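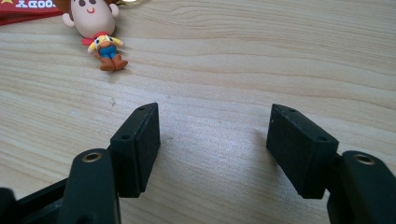

Istadum Handling Lab
Gripper inspection checklist, return to service after fault
Unit: Listero hand-held gripper, no. 2
Inspected by: Perla Beltrán
Reviewed by: Ekaette Ogundipe
Date: March 28, 2023

Reason for inspection

Right finger stopped closing partway through a pick and the left finger kept going. The operator let go of the trigger and the fingers stayed where they were. No injury. Unit was tagged out and the battery pulled. Cycle counter read 2,309 at the time, 309 past the 2,000-cycle service point.

1. Power and lockout

1.1 Battery removed before hands go near the fingers. OK
1.2 Tag in place and signed. OK. Tag was signed but had no time on it. Please write the time.
1.3 Stop button cuts motor power. OK, tried five times.
1.4 Fingers hold still when power comes back. FAIL on first try, OK after repair. The left finger moved a short way when the battery went in. See 4.3.

2. Fingers and pads

2.1 Pads seated, no lifting at the corners. OK
2.2 Rubber free of cuts and glazing. OK
2.3 Pad screws checked with the small driver. OK, one on the right took a quarter turn.
2.4 Threaded inserts tight in the arms. OK. Checked these twice, as the Drosten arms we had in August let go at the insert.
2.5 No cracks in the arms. OK, checked under the lamp.

3. Linkage

3.1 Both fingers reach full open. OK
3.2 Both fingers meet at center. FAIL, then OK. Right side link pin had backed out and was rubbing on the housing. Pin replaced, new clip fitted. Old pin is bagged with the tag.
3.3 No play at the pivots. OK on the left. Slight play on the right, within limit. Look at it again next service.
3.4 Grease. Dry on both sides. Cleaned and regreased.

4. Wiring and control

4.1 Cable strain relief. OK
4.2 Connector latched at the handle. OK
4.3 Home position saved. FAIL, then OK. The saved value was wrong after the jam, so the controller tried to correct it at power-up. Cleared and homed again.
4.4 Current limit. Set to 544 mA, should be 242 mA. Reset. I don't know who changed it. The log has no entry.

5. Test run

5.1 Open and close with nothing in the fingers, 20 cycles. OK
5.2 Light pick and release, 20 cycles. OK
5.3 Jam test with foam block. OK, motor stopped and the fault light came on.

Comments

The pin was the fault, but the high current limit let the motor keep pushing after the jam. Any change to that setting goes in the log with initials.

E.O.: Agree. Check the limit on the Feng units too before they go out again. Returned to service, light parts only until 3.3 has been looked at again.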